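Visita al taller compartido Csizmadia: una celda de dos brazos montada entre socios

3 de julio de 2020

El taller ocupa la planta baja de una antigua imprenta, detrás del almacén de Rekport. Se entra por el muelle de carga. La visita duró toda la mañana y se centró en la celda bimanual que varios socios construyen en la sala del fondo, conocida internamente como Nesatside. La fresadora y la zona de soldadura se ven de paso.

La estructura es de perfil de aluminio con ranura, cortado en el propio taller. Según los socios, la primera versión se armó con escuadras impresas y cedía al acelerar los dos brazos a la vez; la actual lleva escuadras metálicas y un carril horizontal en el borde delantero, donde van las placas de montaje. Los brazos salen de ese borde y trabajan hacia el centro de la mesa. El reparto deja libre el fondo, pero obliga a coordinar las trayectorias en la zona común, que es estrecha.

El presupuesto de materiales que me enseñaron suma 1.327 euros sin contar los brazos, comprados de segunda mano en un lote de Brornia. La partida más discutida fue la de perfil y tornillería, 395 euros, bastante por encima de lo previsto. Los cables se rehicieron dos veces. En la versión anterior el mazo rozaba con la base al girar y acabó pelado; ahora va en tubo corrugado, con holgura suficiente para el recorrido completo de la muñeca.

Las paredes interiores están forradas con papel pintado de pájaros y ramas. El tablero es blanco y conserva marcas de uso. En el lateral izquierdo y al fondo hay cestas metálicas colgadas de los perfiles, una solución barata que no resta superficie de trabajo.

La tarea en curso es de manipulación de piezas pequeñas a partir de una bandeja. El programa divide el ciclo en aproximación, cierre, traslado y entrega entre pinzas. El punto débil es la entrega: con un error de pocos milímetros la segunda pinza cierra en vacío. Los socios registran cada intento en una hoja de cálculo y quieren llegar a 1.000 ciclos antes de tocar la geometría de los dedos. El día de la visita llevaban aproximadamente 30 desde la última calibración, muy pocos para sacar una tasa de fallo.

Pregunté por la seguridad. Hay una seta de emergencia que corta la alimentación de los motores - no la de la electrónica de control - y una norma escrita que prohíbe meter las manos con el sistema armado. Echo en falta un enclavamiento. También convendría tapar las placas de circuito del borde delantero, que están a la vista, con los hilos al aire y cerca de donde se apoya quien carga las piezas. Me dijeron que la tapa está dibujada y pendiente de imprimir.

La documentación es desigual. El esquema eléctrico está al día; el despiece mecánico corresponde a la versión anterior. Quien quiera replicar el montaje tendrá que medir sobre la propia celda. En agosto el taller cierra y la siguiente sesión abierta queda sin fecha.
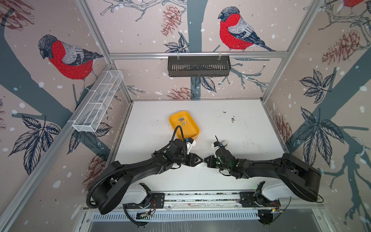 La celda de Nesatside, con la bandeja amarilla y las dos pinzas casi en contacto.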